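Left arm cell, October walk-through, with my notes

I do this one with a mug of coffee before anyone needs the cell, usually by 8:15. Charmaine Maluleke wrote the first version of the list back when the arm lived at our Judstead site, and I've added to it so many times that she says she doesn't recognize it anymore (she still signs it, though!). Items are marked OK, WATCH or FIX. My comments go underneath, and yes, they ramble.

1. E-stop pressed, arm holds, reset works. OK
Tried it from both sides of the table. The button on the far side is a bit stiff when you twist it back out, same as last time.

2. Base bolts and table clamps. OK
All snug. The paint marks still line up, so I left the wrench in the drawer.

3. Cable run along the arm. WATCH
There's a shiny patch on the sleeve near the second joint where it rubs at full reach. It hasn't gone through. I moved the tie over by a finger's width and I want to look again after the next long run. Thulani, if you get there before me, please don't pull the tie any tighter, the cable needs a little slack when the wrist turns.

4. Finger wear and finger screws. FIX (done)
One screw took nearly half a turn, which I didn't love. Put a drop of thread locker on it and gave it the whole lunch break to set. The fingers themselves are good for a while yet. Spare set is in the Vallitz tin, second shelf.

5. Small-part grip. OK
I always use a die for this, because if the fingers can hold something that little without spitting it across the room, I stop worrying about the bigger stuff. Force setting stays at 2, please and thank you.

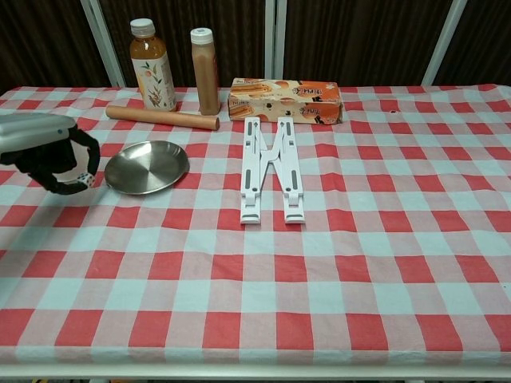 Somebody had bumped the force up in the saved settings before I started, so I put it back and wrote the number on tape next to the screen. If a job really needs more, change it for that job and then change it back!

6. Table height and cloth. OK
Height reads 764 mm on the front leg, same as the setup sheet. Check that the cloth is flat wherever the fingers come down low. A fold will catch a fingertip, and then you get a fault that looks like a motor problem and isn't one (ask me how I spent a whole afternoon in the Lenis room).

7. Home position. WATCH
Came back fine every time I sent it, but it was slow on the first move of the morning. I think it's the grease. The counter says roughly 505 hours since the last service and the sheet allows 1000, so we're not late, I'd just like to do it early.

8. Backdrop and poles clear of the swing. OK
Ran the widest move at slow speed with my hand on the stop. No contact.

9. Log copied, sheet signed. OK
Copied to the Nedeljković folder like always.

Still open: the cable sleeve in item 3 and the grease in item 7. Thulani Mahlangu has the grease gun at his bench. Charmaine, I left the sheet on your chair, it needs your initials next to the screw.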